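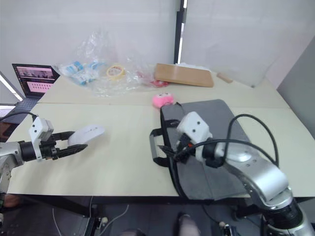 Reading time: 4 minutes

PRESS RELEASE

Tuesday, March 16, 1999

Fülöp presents the Deltunus work table for shared offices

Two tables can be pushed together to make one large surface, now with a pale cream top

The office furniture company Fülöp presents today the Deltunus, a work table intended for offices where people share their places and carry their computers with them. The table is sold as a single piece and also as a pair. When two tables stand with their long sides together, they make one wide surface, and between them stays only a thin straight seam.

The first finish is pale cream. Fülöp decided on this colour after a trial period with its customer Dristari, a translation and bookkeeping office whose staff moved to portable computers last year. In total 223 people from Dristari and from other offices answered the written questions of the company about how they use their table during one working day.

The answers were not always what the designers expected. Many people wrote very little about the computer and a lot about the small things next to it. They wanted a place for a mouse without the cable or a pile of paper in the way, a place to lay down a laptop bag flat, and some free surface that remains free also after lunch.

"We had started with a table which had many parts," says Tarmo Paju, product manager at Fülöp. "There was a raised shelf at the back, there was a groove for pens, and there was a hook for the bag. People hung the bag on the hook for one week and after this they put it on the table again, with the handle towards them. So we took the hook away, and later we took away the shelf. What is left is a good top and good legs, and I think it is better like this."

A light surface for dark and small things

On a pale top, a dark grey laptop bag is seen immediately, also from the other side of the room. For a white mouse it is less simple, and the first samples in pure white were refused for this reason by the people at Dristari. Cream gives enough difference to find it. It is also kinder to the eyes under ceiling lamps, and pencil marks can be wiped from it with a damp cloth.

The top has no pattern. Fülöp tested also a top with a printed wood pattern, but paper clips and erasers were lost on it too easily.

Front and back

When the tables are used as a pair, most users give them different tasks. The front table is for the work of the moment: the mouse, the bag when one is arriving or leaving, a document that must be read. The back table takes the rest. Fülöp does not wish to give rules for this, but the delivery includes one printed page with suggestions for arranging, written together with Dristari. Some of them are given below.

— Keep the larger part of the front table free, and move finished things to the back table before going to lunch.
— Lay the laptop bag flat on the side where you do not use the mouse. Turn the handle towards the middle, so that it does not hang over the edge and catch on a sleeve.
— Personal things are welcome. Near the seam is a good place for them, as neither table loses its working area.
— Clear the back table once in a week. Friday is too late for most people.

The third suggestion comes from the office life itself. Plush toys, mugs and family pictures were on many tables during the trial, and Dristari asked that the page says clearly they are allowed. A small pink plush toy with a round body has since become a usual guest at the place where two tables meet.

"In my old office we were told to have nothing private on the desk," says Chibuzor Akpan, who leads the bookkeeping department at Dristari. "It did not make anybody tidier. The papers were in piles anyway. Now everyone has one or two things they like, and they know where these things stand, and for me this is easier to clean around than a pile."

Ms Akpan's department was also the one which asked for the pair to be separable by one person. The tables are therefore not screwed to each other. They stand on rubber feet, which can be adjusted in height when the floor is not level, and they can be moved apart for a meeting and put back after it.

Delivery and price

The Deltunus is available from May. One table costs 93 pounds and the pair is offered at twice this price, without a surcharge for matching the tops. For the start of sales 364 tables are in stock at the warehouse of Potix, which is responsible for transport and assembly in the United Kingdom and Ireland. Orders of several pairs are assembled in the customer's rooms, and the packaging is taken back the same day.

"The legs are already attached on one side when the table leaves us," says Cillian Daly, head of deliveries at Potix. "Our people open the box, attach the other side and set the feet. If there is a mark on the top, we exchange it. We ask only that the customer tells us before if there are stairs."

A grey finish and a narrower model are in preparation. The date for them will be announced separately.

Offices that would like to see the table before ordering can arrange a visit at the Fülöp showroom. Visitors are invited to bring their own bag and the usual things from their desk, and to try them on the table.

About Fülöp

Fülöp makes tables, cupboards and shelving for offices, schools and public libraries. The company sells through its showroom and through selected dealers.

Contact for journalists

Liam Buckley, Press Office, Fülöp
Printed photographs and samples of the cream finish (size of a postcard) are sent by post on request.

Contact for dealers

Uriel Serrano, Sales, Fülöp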